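Filing a Complaint About an Officer: Frequently Asked Questions

Who can file a complaint?
Anyone who was stopped, searched, arrested or spoken to by a Breseck police officer, and anyone who saw it happen. You do not have to live in the city. A parent or guardian can file for a child.

How do I file?
Fill out Form 423 online, by mail or at the front desk in Room 6 of the Gunn Building. The desk closes at 4:30 p.m. If you need an interpreter, tell the clerk — there is no charge.
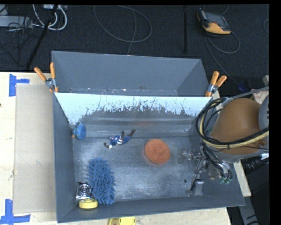
City of Breseck — Office of Police Complaints

Is there a deadline?
We accept complaints for one year after the incident. Older ones are kept on record but are usually not investigated.

Will the officer know my name?
In most cases, yes. You may file without giving a name, but we can't contact you for more details or send you the result.

Can I get the body camera video?
Ask for it on Form 1006, which goes to the Records Division. Video from an open case may be held back until the case closes.

Does a complaint affect my criminal case?
The two are separate. If you have charges pending, talk to your lawyer before you give us a statement.

Is this the same as a lawsuit?
No. We can recommend discipline or training, but we can't award money. Filing with us does not extend the time you have to sue or to send the city a notice of claim.

How do I check on my complaint?
Call extension 2061 and have your case number ready.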